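Chapter 7
Household Textiles and Their Care

In the town of Feltbridge, a family washes clothes three times a week on average. Most people learn this work at home, from a parent, and they repeat the same habits for many years. In this chapter we study what happens to a fiber between the wardrobe and the wash, and how the choice of fabric changes the work of the household.

We begin with sorting. White fabric should be kept apart from dark colors, and heavy cotton apart from thin knits. A pile that is mixed without care will often give gray shirts after a few months.

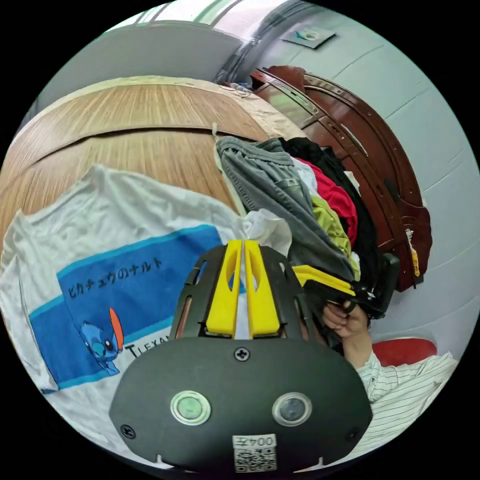

Figure 7.1 Clothes in a pile, with white fabric among them.

The second part of the chapter deals with water. Ferhat Yüksel compared 116 households in Cindside and found large differences in the amount of detergent they used. His results are given in Table 7.2, and the student should read them before Section 7.3.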